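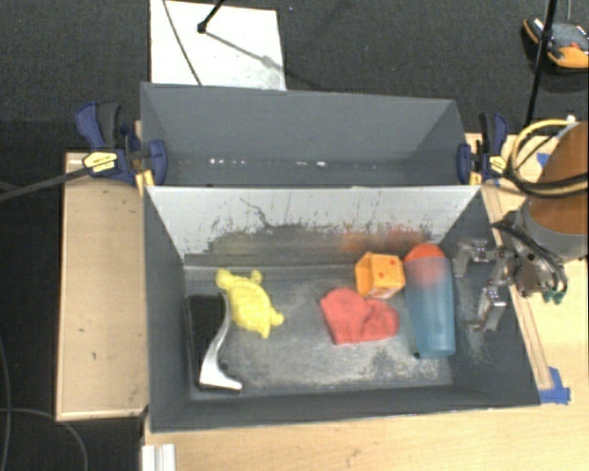
図1　箱2つと雑品の配置。品目は手前の箱の中。

Flamton 雑品混載セット　README

概要
Flamton 雑品混載セット(以下「本セット」)は、家庭にある小物を箱に混ぜて入れた状態を記録し、品目名、材質区分、姿勢、重なりの関係を付けたものである。登録品目は288点、品目分類は28、配置記録は2,742件。画像と表形式の注記を対にして収録する。
品目の選定と分類表の管理は Milldale 側、配置記録の作成と点検は Tronness 側で行った。保守担当はイライス・シスネロス(Iraís Cisneros)。本文中の「Cisneros 表」は、同氏が作成した材質区分の対応表を指す。

版
現行版の公開日は2021年2月21日。
前版からの変更点は次のとおり。
・分類「布小物」を「布小物(袋状)」と「布小物(平物)」に分割した。
・半透明容器の輪郭の取り方を変更した。旧規則で付けた輪郭は全件付け直した。
・品目番号の欠番を詰めず、欠番のまま残すことにした。前版の番号で参照している利用者は変更不要。
・重なり欄に「接触不明」を追加した。

収録内容
items.csv　品目一覧。1行が1品目。
classes.csv　分類一覧。
materials.csv　Cisneros 表。
layouts.csv　配置記録。1行が、ある記録の中の1品目。
images/　配置ごとの画像。ファイル名は配置番号と一致する。
outlines/　輪郭データ。配置番号と品目番号の組で引く。
CHANGES.txt　変更履歴。

文字コードは UTF-8、改行は LF。CSV の区切りはカンマで、品目名にカンマを含む場合のみ引用符で囲む。空欄は「未記入」を表し、「該当なし」は文字列 none で記す。この二つを混同した集計が以前に報告されているため、読み込み時に空文字と none を同じ値に変換しないこと。

items.csv の項目
item_id　品目番号。先頭に分類の略号が付く。
name_ja　日本語の品目名。
name_en　英語の品目名。未記入の行がある。
class_id　分類番号。
material_id　主材質。2種以上の場合は面積の大きいほうを採る。
color_main　主色。
rigid　剛体は1、変形するものは0、可動部があるものは2。
sides_named　面の呼称を定めた品目は1。
note　自由記述。

layouts.csv の項目
layout_id　配置番号。
item_id　品目番号。同定できない場合は仮番号。
pose　姿勢。upright、lying、inverted、leaning、other のいずれか。
region　箱内の位置。左、中、右と、奥、中、手前の組み合わせ。
contact　接触または重なり。相手の品目番号を併記する。
wall　箱の壁に沿っている場合は壁の方向。
visible　見えている割合の区分。3段階。
checked　点検済みは1。

品目の選定基準
次の条件をすべて満たすものを登録した。
・片手で持てる大きさと重さである。
・刃、針、薬品、液体を含まない。
・箱に入れたとき、縁から大きくはみ出さない。
・同じ品目を買い足せる見込みがある。ただし古い玩具については、この条件を外して登録したものがある。該当行は note に「代替不可」と記した。

玩具、食器、台所小物、文具、布小物、工作材料の順に登録数が多い。紙製品は折れと汚れで外観が変わるため登録を絞った。食品は包装だけを残したものを含め、本セットには入っていない。

色の記録
主色は黒、白、灰、銀、赤、橙、黄、緑、青、紫、茶、透明の語から選ぶ。中間の色は note に書き、color_main には近いほうを入れる。珊瑚色の布は赤、図1の立方体のような色は橙とする。まだら模様の品目は地色を主色とし、濃い斑は note に「斑あり」と記す。点や小さな印は主色の判断に含めない。
半透明で色の付いたものは、透明ではなくその色を採る。図1の青いカップは青である。無色のものだけを透明とする。
銀は金属光沢のある面に使う。つや消しの灰色樹脂には使わない。塗装の剥げた金属は登録時に確認した色を残し、以後の変化は追わない。

形の記録
品目名は用途が確かな場合に用途名とし、用途が確かでない場合は形状名とする。「黒い平らな長方形の品」「湾曲した銀色の金属片」のような名前は仮のものではなく、正式な品目名として扱う。用途が判明しても改名は次の版まで行わない。
ぬいぐるみは、動物の種類が確定できないものに「〜風」を付ける。「亀風」と「亀」は別の語として検索されるので注意すること。突起が頭か手足か判断できない場合、その向きは姿勢の根拠に使わない。
立方体のうち、少なくとも一面が開いているものは「中空立方体」とし、開いた面の向きを別に記録する。開口が下を向いている、または隠れている場合は「不明」とする。
布小物は、登録時に平らに広げた形を基準形とする。折れた状態、丸まった状態では形状名を変えない。図1の赤い布の品のように、ミトンにも歪んだハートにも見えるものは、基準形を確かめるまで分類を保留する。

姿勢の判定
筒形とコップ形は、軸が箱の底に対して立っていれば upright、寝ていれば lying とする。コップ形が lying のときは、広いほうの端がどちらを向くかを region と同じ語で note に書く。図1のカップは広い端が奥、狭い底側が手前になる。
平物は、広い面が底に接していれば lying、壁に寄りかかっていれば leaning。壁に沿って置かれているだけで傾いていないものは lying とし、wall に方向を入れる。
ぬいぐるみは顔の向きで決めない。胴の長い方向を軸とみなし、軸が箱の辺に沿うか斜めかを note に残す。
どの規則にも当てはまらないものは other とし、無理に近い語へ寄せない。

重なりと接触
contact の値は次の五つである。
・none　離れている。
・touch　触れている。
・over　相手の上に載る。
・under　相手の下にある。
・unclear　接触不明。触れているか、わずかに重なるか、画像から決められない。

橙色の立方体と赤い布の組のように、下の縁が相手の上の縁に触れるか少し重なる程度の場合は、unclear を使う。前版ではこの種の配置をすべて touch としていた。付け直しは終わっているが、前版と比較する場合は touch と unclear を合算すること。
黒い品の上に別の品が載る場合、境界が影に紛れることがある。色の差が大きい組は問題が少なく、黒どうし、灰どうしの組で誤りが出やすい。

輪郭の規則
輪郭は見えている部分だけを囲む。隠れた部分を推定して延ばさない。
半透明の品目は、向こう側が透けて見えても外形で囲む。透けて見える別の品目には、その品目の輪郭を重ねて付けてよい。
中空の品目は開口の内側も含めて一つの輪郭とする。暗く見える内側を穴として抜かない。
布の折り目は輪郭に含めない。折り目で二つの膨らみに分かれて見える場合も、一つの品目には一つの輪郭を付ける。
ぬいぐるみの短い突起は、胴から連続している限り含める。毛羽は含めない。

箱と置き場
箱は濃い灰色の長方形で、上が開いている。天板の上に2つを並べ、長辺どうしを合わせる。region の左右と奥手前は、画像の向きに従う。手前の箱と奥の箱は別の配置番号を持ち、両方に品目がある場合は2行群に分かれる。
空の箱は配置記録に数えない。
箱の底に残った糸くず、紙片、欠けた樹脂などは品目としない。見つけた場合は取り除き、すでに記録した配置については note に「異物」と書く。

配置の作り方
1. 分類が偏らないよう、品目番号の表から組を作る。
2. 現物を番号札と照合し、番号札は箱に入れない。
3. 布と柔らかいものを先に、硬いものを後に入れる組と、その逆の組を両方用意する。
4. 入れた後に手で整えない。縁にかかったものだけは入れ直す。
5. 記録後、品目を元の引き出しへ戻し、欠品を確認する。

組の中で同じ品目を2回使わない。同型で色違いの品目は別品目なので、同じ組に入ってよい。

点検
配置記録から100件を抜き出し、作成者とは別の者が品目番号、姿勢、接触を付け直した。食い違いは contact に集まり、次いで布小物の pose に見られた。品目番号の食い違いは、色違いの積木と、蓋の有無だけが異なる容器で起きた。修正後の値だけを公開し、修正前の値は配布していない。
checked が空欄の行は未点検である。誤りがあるという意味ではない。

既知の問題
・黄色と橙色の区別が照明で揺れる。登録時の色と画像上の色が合わない行がある。
・金属片は映り込みのため、幅の狭い部分の輪郭が欠けることがある。
・name_en の訳語が統一されていない。bin と box、cloth と fabric が混在する。
・洗濯後に縮んだ布小物がある。items.csv の基準形は洗濯前のもの。
・ぬいぐるみの一部は5月に詰め物を補った。補充前の配置とは胴の厚みが異なる。
・引き出しの再編で旧番号札が残った品目があり、note に旧番号を併記した。

向かない用途
寸法の計測には使えない。画像に物差しは含めておらず、items.csv にも実寸の項目はない。
品目の価格、製造元、製造年の調査にも使えない。銘柄は記録の対象外とし、表示が読める場合も転記していない。
家庭内の所持品の傾向を推定する資料としても不適当である。品目は選定基準に沿って集めたもので、特定の家の持ち物を写したものではない。

利用条件
研究および教育の目的で利用できる。再配布する場合は本ファイルと CHANGES.txt を同梱すること。注記を変更して配布する場合は、変更した項目名を明記し、品目番号を付け替えないこと。

引用時の表記
シスネロス, I. Flamton 雑品混載セット. Tronness / Milldale.

誤りの報告
配置番号、品目番号、該当する項目名、提案する値を1行にまとめて保守担当へ送る。輪郭の誤りは文章での説明だけで足りる。複数の配置にまたがる品目名の誤りは、items.csv の1行を指定すればよい。採用した修正は次の版で反映し、CHANGES.txt に記載する。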